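Hard water and what it does to your fixtures
Posted Feb 17, 2018 by plindholm_pat
Print this page | E-mail this thread

plindholm_pat: We moved out to Trurolby in July and the water here is something else, friends. I've been wiping the sink down every night with plain vinegar (my grandmother swore by it) and the chalky spots are back by breakfast! The softener quote was 3,000 dollars, which made me sit down for a minute. Has anyone lived with water like this and made peace with it?
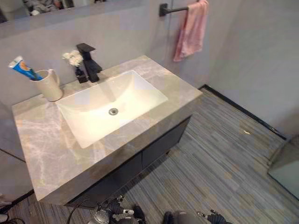 mokmont70: Please go easy with that vinegar, dear, it can etch marble and dull some finishes. A little dish soap and a dry towel did me fine for 6 years.

kirkegaard_kettle: I have to disagree, kindly. Towels do nothing for your water heater, and ours gave out early. Buy the softener.

plindholm_pat: Oh my, I hadn't even thought about the heater. Mokmont, soap it is for tonight, and I'll call for a second quote.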